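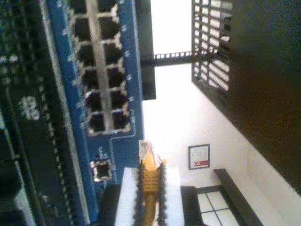
A student in an earlier section asked why a species should be listed as recovering when its breeding grounds remain limited to a single valley. The question is a fair one, and it frames the reading for this unit.

Unit 2: Counting the Turkulier Marsh Cranes

A conservation category describes the risk of extinction. It does not measure how close a population stands to its former size. Students should keep these two ideas separate in all written work.

The Laltum Reserve reported 1,524 adult cranes in its first winter survey and 1,780 in its most recent. The reserve also recorded 190 nests, all within the Turkulier wetland. Adult numbers have risen, while the breeding range has not changed.

Terms to know: range, occupancy, mature individual, survey effort.

Required reading: the Flanudow management plan, sections on grazing and water levels.

Written response (one page): State whether the survey figures alone would support a change in category, and identify the further data required. Responses are due before the February field session.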